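Startseite Unternehmen Produkte Presse Karriere Kontakt

Pressemitteilung

Tumero veröffentlicht Zwischenstand zur Automatisierung einfacher Haushalts- und Werkstattarbeiten

Liketmont, 11. Februar 2018 — Die Tumero GmbH hat die erste Versuchsreihe im Projekt Warus abgeschlossen. Untersucht wurde, welche Handgriffe aus Küche und Werkstatt ein Roboterarm mit Zweifingergreifer ohne Eingriff des Bedienpersonals ausführen kann. Die Reihe umfasste 12 Aufgaben mit je 200 Durchläufen.

Das Umsetzen fester Gegenstände auf ebener Fläche gilt nach den Projektkriterien als beherrscht. Flache Schalen und durchsichtige Teile bleiben schwierig: Spiegelungen und fehlende Kontraste verfälschen die Lageerkennung, die Ausfallquote lag hier bei fast 30 Prozent. Das Falten von Textilien wurde nach drei Vorversuchen zurückgestellt. Für einen unbeaufsichtigten Einsatz im Haushalt reicht der Stand nach Einschätzung von Tumero nicht aus. In der Werkstatt ist das Zureichen sortierter Teile denkbar, sofern deren Lage vorgegeben ist. 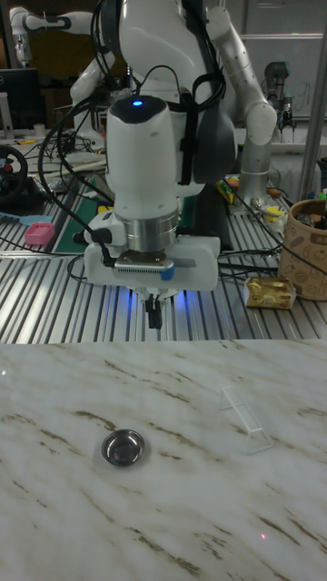
Roboterarm mit Greifer über einer Marmorplatte mit Edelstahlschale und transparentem Ständer. Abdruck honorarfrei, Quelle: Tumero

Die Steuerungssoftware Pathak wird bis Dezember um eine überarbeitete Griffplanung ergänzt. Danach werden die Aufgaben mit Schalen und transparenten Teilen wiederholt. Eine Aussage zu Serienprodukten ist damit nicht verbunden.

Pressekontakt: Tumero GmbH, Unternehmenskommunikation, Liketmont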